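Search this site
Enter keywords Go

Kitchen table clear-out, the August round

Quick one this month, running behind on everything. The snack table needs sorting again. Wrappers left where they were opened, cans rolling about, small boxes with who knows what in them. Same as last time — only more of it.

Plan is simple. Empty bags and loose plastic in one pile, cans in another, cardboard flattened. Anything still sealed goes back on the shelf by the door. Check dates first please, I found a packet of crackers from the Wogan trip and it was not good.
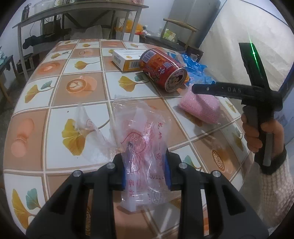

Wipe the cloth down last, after everything is off it. Damp rag, drop of dish soap, dry it right away or it goes streaky. No scrubbing pads, teh shine comes off and then we need a new one. Crumbs get under the edges too so lift it and do the table itself.

Cans get a rinse before they go in the blue bin. Box of 200 trash bags is under the sink, use those, not the thin ones from Jolmont that split. Want to help? Come by after 4 p.m. and bring gloves if your fussy.

— Meinir Yorath

Comments (3)

petra_k: can we keep the nicer cans? good for pencils

Dunstan: I'll do the cardboard. Not the fridge again.

M. Yorath: Yes to cans, rinse them. Fridge is next month.

Contact us | Copyright Nurkard Newsletter | Back to top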